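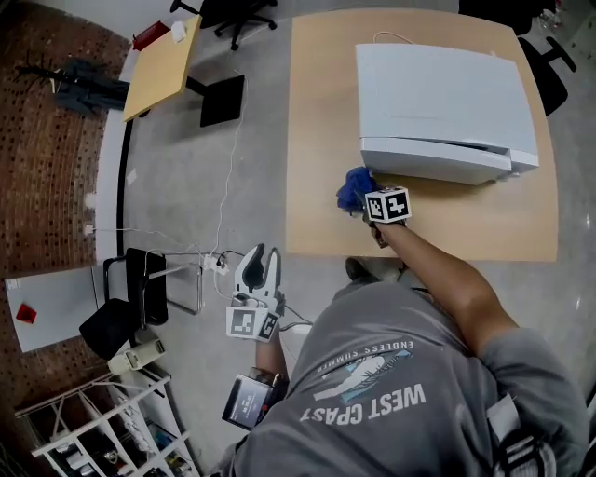 Teresa Prata

I have wiped this table five times since lunch and I'd like that on my record. My blue cloth knows every inch of it. Mrs. Jallow wanted the place spotless by 2, so naturally Serrano chose today to tell me about his divorce (again!), standing right where I needed to wipe.

"You missed a bit," he said.

"You missed eleven anniversaries," I said, and went on around the big white machine, cable and all, and he laughed so hard he had to go find a chair.
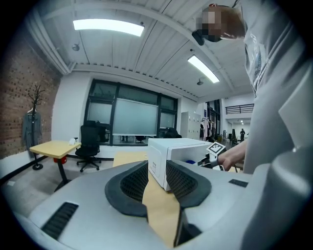
After the Coffee

Boneda called at ten to 2 to say she'd be late. So I did the table again, slower, and thought about my mother, who kept a cloth in every room and one in the car. She'd have liked it in there, I think, with the brick wall and the coat rack and somewhere to hang your coat before you started.

"Whose coat is that, anyway?" Serrano called over.

I looked at it, gray, hanging from the rack. Nearly said mine.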